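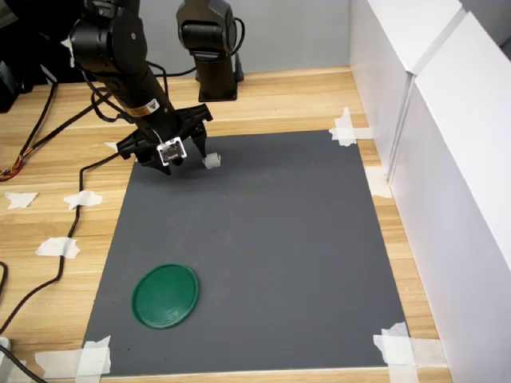

Le plan de travail ce soir : les deux bras, le tapis et le couvercle vert

Deux bras sur une table en bois, vos avis sur le câblage et la fixation du tapis

gretex_bricole
Posté le 22/04/2021

Salut à tous,

Je reprends mon sujet de janvier parce que l'ancien partait dans tous les sens (merci à ceux qui m'ont aidé pour les alims, c'est réglé). Pour ceux qui n'ont pas suivi : je monte deux bras à l'atelier partagé, avec Parvaneh Hosseinzadeh qui s'occupe du code pendant que moi je serre les vis et je peste. Le but c'est de prendre un petit objet et de le poser sur un couvercle en plastique, avec un bras, puis plus tard de faire passer l'objet d'un bras à l'autre.

La photo est en tête. Le deuxième bras est au fond, sur son embase carrée boulonnée dans le plateau. Celui de devant a la pince à deux doigts et la petite carte montée sur la face avant, avec son fil blanc qui remonte en boucle.

Mes trois soucis du moment :

Le tapis bouge. Pas beaucoup, 2 mm sur une séance, mais ça suffit pour que les positions apprises tombent à côté. J'ai mis du ruban de masquage aux coins et sur le bord droit et franchement c'est moche.

Les câbles. Le long noir qui part vers la gauche est tenu par des bouts de ruban aussi, et je me demande s'il ne tire pas quand le bras va au bout de sa course.

Le petit cylindre blanc, enfin. Une prise sur trois il roule. J'ai réduit la vitesse à 80 et il roule quand même !

Si vous avez des idées, je prends tout.

llanos42
Bonsoir. Pour le tapis, arrête le ruban de masquage, ça se décolle dès qu'il fait chaud dans l'atelier et ça laisse de la colle au bout de deux semaines. Double face fin sur toute la longueur des bords, et tu n'y touches plus. J'ai le mien comme ça depuis l'hiver.

Pour le câble j'aurais la même crainte que toi. Tu as laissé du mou à quel endroit ?

gretex_bricole
Du mou entre la pince et le premier bout de ruban, après c'est plaqué sur le bois. Le double face j'y ai pensé mais la table n'est pas à moi, elle sert aussi à d'autres et je dois pouvoir enlever le tapis proprement.

likar
Pas d'accord avec llanos42, désolé. Le double face sur du bois verni c'est une catastrophe à retirer, j'ai arraché le vernis d'un établi entier comme ça. Deux cornières en alu vissées dans l'épaisseur de la table, ou même deux simples butées, et le tapis vient se caler dedans. Tu l'enlèves, tu le remets, il retombe au même endroit. Le ruban aux coins, ça colle le tapis mais ça ne le repère pas, et c'est de repérage que tu as besoin.

llanos42
Arraché le vernis avec du double face de moquette, je suppose ? Moi je parle du fin, celui qui se retire en tirant à plat. Et visser dans une table qui n'est pas à lui, bon courage pour l'expliquer au responsable de l'atelier...

likar
Il a déjà boulonné une embase dedans :)

gretex_bricole
Oui bon, pour l'embase j'avais demandé ! Je vais redemander pour deux butées, au pire on me dit non. L'idée du repérage me plaît bien, je n'avais pas vu le problème sous cet angle.

pruketden
Salut, je rejoins likar sur les butées. En attendant, trace le contour du tapis au crayon sur le bois, tu verras tout de suite s'il a bougé avant de lancer un cycle.

Sur le cylindre qui roule : c'est quoi tes doigts ? Plastique nu ? Parce que sur la photo je vois un doigt bien large et l'autre tout fin qui pointe vers le bas, et je me demande si c'est l'angle de vue ou s'ils sont vraiment différents. S'ils n'arrivent pas en même temps sur la pièce, le premier qui touche la pousse, et un cylindre ça ne demande que ça.

gretex_bricole
C'est l'angle, ils sont pareils, sortis du même fichier. Plastique nu oui. Par contre pour l'arrivée en même temps, je n'ai jamais vérifié... Je fais ça demain avec une cale.

fereshteh_s
Bonjour, Fereshteh Shokri, je lis le forum depuis un moment sans poster. J'ai eu le même souci avec des bouchons. Deux choses ont marché chez moi : une bande de mousse fine collée à l'intérieur des doigts (celle des joints de fenêtre, la moins épaisse), et surtout descendre plus bas avant de fermer. Je fermais trop haut, je pinçais au-dessus du diamètre et la pièce partait comme un savon.

Question au passage : les mesures de position, vous les relevez à la main ou c'est Parvaneh qui a fait un script ?

gretex_bricole
Merci Fereshteh, et bienvenue ! C'est un script, oui. Elle a 219 relevés pour l'instant et d'après elle l'erreur va toujours du même côté, ce qui collerait assez avec un doigt qui arrive avant l'autre. Je lui ai transmis le message de pruketden, elle m'a répondu « je te l'avais dit en janvier ». Possible.

likar
Toujours du même côté, ça peut aussi être le câble qui tire. Débranche ce qui n'est pas indispensable, fais faire l'aller-retour au bras à vide et regarde si le câble se tend. Cinq minutes de test, ça coûte rien.

Et mets des embases adhésives avec des colliers à la place du ruban. Ton faisceau orange, rouge et noir à gauche me fait peur aussi, des fils aussi fins sans gaine à côté de deux bras qui bougent, un jour tu en accroches un.

llanos42
Là-dessus on est d'accord, gaine tressée et on n'en parle plus. Par contre les colliers serrés à fond sur un câble qui travaille, non, ça le cisaille à la longue. Du velcro.

gretex_bricole
Bon, retour de la séance. Le câble d'abord : il se tend bien en fin de course, likar avait raison. J'ai redonné de la longueur et déplacé le premier point de fixation.

Les doigts ensuite : celui de gauche touche avant l'autre, on glisse une feuille de papier pliée d'un côté et pas de l'autre. J'ai repris le réglage, c'est mieux mais pas parfait, je pense qu'il y a du jeu dans la glissière.

Avec la mousse et en descendant plus bas, sur 42 essais le cylindre a roulé deux fois. Je suis aux anges !

Pour les butées j'attends la réponse de l'atelier. Le contour au crayon est fait.

pruketden
Ah ben voilà. Pour le jeu dans la glissière, démonte et regarde si les vis du guide sont freinées, chez moi elles se desserraient toutes seules. Une goutte de frein-filet moyen, surtout pas le fort, et attention à ne pas en mettre sur le plastique.

fereshteh_s
Super pour la mousse ! Pense à la changer de temps en temps, elle finit par garder la marque de la pièce et ça décale la prise.

gretex_bricole
Noté pour les deux. Je démonte la pince ce week-end et je remets un message ici quand j'attaque le passage d'un bras à l'autre.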